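Boards, Boxes and Lids: the Zollbridge Woodwork Gallery

Posted 27/01/2022 by Dwight Grewal

Welcome to the new gallery! I've been meaning to get this page up since July, and it kept sliding behind everything else on the bench. It's mostly about small flat wooden things: trays, lids, boards, game boxes, the odd shelf that got cut down into something better. If you love a nicely rounded corner as much as I do, you're going to be here a while.

A bit of background for anyone new. Zollbridge is a shared workshop, 23 of us at the moment, and we make and mend household pieces in timber. No grand furniture. People bring in a thing they're fond of, or an offcut too good for the fire, and we see what we can do. Tomomi Shimada started the habit of photographing everything before it goes home, and I've pinched a lot of the wording below from her notebook – thanks Tomomi!

Most of the older photos are still on the previous site and I'm bringing them across in batches. The notes are all here already, so I've put them up first and the pictures will catch up. Click through to the Trerero set if you want the bowls and spoons, which live on their own page.

Serving tray, blackwood
Jussara Fontes made this for her sister's verandah. The handles took her three goes and they are an absolute joy to hold. She shaped them with a spokeshave and then sat in front of the telly sanding them by hand for a week.

Bread board, camphor laurel
My favourite smell in the whole workshop. One wide piece, no joins, finished in plain oil. Mostafa Mansour says it will outlive his toaster and probably his kitchen.

Lid for a sewing box
The box belonged to Mostafa's aunt and the old lid had split right along the grain. He matched the colour so well that I walked past it twice looking for the one he'd fixed. Hinges are the original brass, cleaned up with a toothbrush and a lot of patience.

Jigsaw board
Sides deep enough that the pieces stay put when you slide it under the couch. The puzzle that went on it first was a 3000 piece harbour view, so it had to be big! Felt on the underside, grey because that was the roll we had.

Pencil tray, silky oak
A tiny one, made from the end of a shelf. I can't get over the fleck in silky oak – turn it to the light and the whole surface moves. Akihiko Hamada keeps his good chisels in it now, and I've stopped arguing with him about that.

Cheese board with a groove
Akihiko again. The groove is there for the knife and it runs a hair off parallel, which he'll point out to you before you've even noticed. It's a lovely board.

Tea box, second attempt
Six compartments, dividers that lift out. The first attempt is holding screws near the drill press and doing it very well.

Picture ledge
Simple as anything. Jussara rounded the front edge over so there's no sharp line to catch a sleeve, then did the same to the back where it'll never be seen.

Honey-coloured board with a raised rim

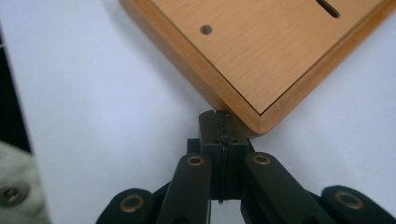 Can a raised rim be added to a board that's already finished?
Usually it can, as long as the edges are straight and you're happy to lose the old finish along the sides. Cut the strips a touch too tall, mitre the corners, glue and clamp them, then bring the top of the rim down and round it over once everything has set. Generous rounding at the corners hides a multitude of small mitre sins. Leave oiling until last, and scrape off any squeezed-out glue before it hardens or it'll show as a pale patch.

Spice rack, hoop pine
Pale, clean and very light to lift. It hangs on two keyhole plates let into the back, and Tomomi cut the recesses so neatly that I made everyone come and look.

Nest of three little trays
They slide inside each other with a soft puff of air, and I could do it all day. The smallest is just right for keys and a pair of glasses.

Offcut coasters
End-of-year cleanup project. Every timber in the rack got a turn, so no two match. We glued cork on the bottoms and gave most of them away at the open afternoon.

More to come once I've sorted the next box of prints. If you made something in this gallery and I've got the timber wrong, please grab me at the bench or leave a note in the book by the door and I'll fix the caption.

Next gallery: Bowls and spoons (Trerero set)
Back to all galleries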